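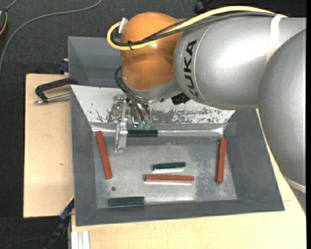
Sandamali Howlader

Re: [patwary-stores] Deep bins or shallow trays for the coloured bars?

Replying to the whole list, as two people wrote to me separately asking the same thing.

> We are sorting out the bench stock at Nokham this month and have got as
> far as the coloured bars. At present they live in cardboard boxes with
> the colours all mixed up, and the boxes are falling to bits. I remember
> Sandamali saying she keeps hers in grey metal bins. Is that still the
> case? Do the bars not roll into a heap at the bottom? And what do you
> do about the coating, as we have one metal bin here and the inside
> looks dreadful after a year. I was going to order the shallow Zuson
> trays instead but would like to hear from somebody before I spend the
> money. Also do you keep the red and green apart or together?

Yes, we still use the metal bins. I have no plans to change them.

I'll start with the shape, as that is what made the difference for us. The ones I use have sloping sides and a flat rectangular bottom. The flat bottom means the bars lie down and stay down, and the slope means you can get your fingers beside a bar that has gone up against the wall. With straight sides a bar that is hard up against the edge is a nuisance to get hold of, and you end up tipping the whole lot out. We had straight-sided plastic ones before and I was glad to see the back of them.

As for ending up in a heap, they will if you overfill. I don't keep the main stock in the bins at all. The main stock is in the cupboard, in bundles of 29, which is how they came to us and I have never seen a reason to split them up. The bin on the table only has what is wanted for the job in hand. A handful of red and a handful of green lying on the bottom is easy to see at a glance. If you put 200 in there you might as well have kept the cardboard box.

Red and green together or apart: in the bin, together. In the cupboard, apart. I did try a separate bin for each colour on the table and it took up too much room, and people put them back in the wrong one anyway, so we had mixed bins with labels saying they weren't mixed. Ours are a brick red and a dark green, and I should warn you about that. In good light they are plainly different. Late in the afternoon in February, with only the far lamp on, they are much closer than you would think, and one of our regulars can't tell them apart at any time of day. She asked for a mark on the end of the green ones. We used a dab of white paint on the cupboard stock for a while but it rubbed off, and now she asks whoever is next to her. If anybody on the list has found a mark that lasts I would like to hear about it. Please don't suggest stickers. We had stickers.

The coating. Ours is scraped too. The far inner wall on the one I use most is whitish and badly scuffed, with a big dark patch over on the right half and smaller scratches on the left. I have been asked more than once whether I am going to do something about it. My answer is that it holds bars perfectly well as it is. What I do is run a hand along the wall every so often to see if there is a raised edge or a loose flake, and if there is I take it down with a bit of fine paper and wipe the bin out. It is a few minutes' work.

I did recoat a different bin, two winters ago, from a tin of Ploltix that was left over from the shelving. I rubbed the inside down first, gave it two coats and left it four days before anything went back in. It looked very smart for a month or so. Then it began to mark in the same place as before, and the new marks showed up worse against the fresh paint than the old ones had. I may have put it on too thick. Somebody with more patience than me might get a better result, but I wouldn't bother again for a bin that is only going to have bars dropped in it.

If the inside of yours is only scuffed, I would keep it. If it is flaking all over, and bits are coming off on the bars, that is another matter and I would strip it back or get another bin.

I have tried a lining too. A piece of felt cut to fit the bottom was quiet and pleasant to use, but it slid about and held dust. Thin rubber matting stayed put, but the bars stuck to it slightly when you tried to push one along to the side, and everybody complained. We went back to the bare bottom.

On the Zuson trays, I have borrowed one but never owned any, so take this for what it is worth. The one I had was nicely made and stacked well. My trouble with it was the low lip. If you knocked it, the bars went over the side and on to the floor, and our floor is dark charcoal carpet. A dark green bar on dark carpet can stay there a long while before anyone finds it, usually with a foot. If your floor is pale or you have a table with a raised edge then you might get on with them very well. They would certainly be better than what you have now.

One thing to look at before you buy anything is the underside. Our table is pale wood and it marks easily, and a metal bin pushed along it with any grit underneath will leave a line. I lift it and I ask other people to lift it. Some of them do. You can put felt pads on the corners if your bins are going to be moved a lot, but get the thin ones or it will rock.

I have a spare bin of the same sort in the cupboard, a bit battered but sound. You are welcome to have it on loan to see whether it suits you before you order trays. I will be in the building after 2 most afternoons, so write to me off the list and we can fix up when you want to come over. Bring one of your bars with you, as I don't know whether yours are the same length as ours, and if they are much longer they won't lie flat.

Can whoever has the label printer please let me know. It isn't on its shelf and I would like to do the cupboard before the end of the month.

Sandamali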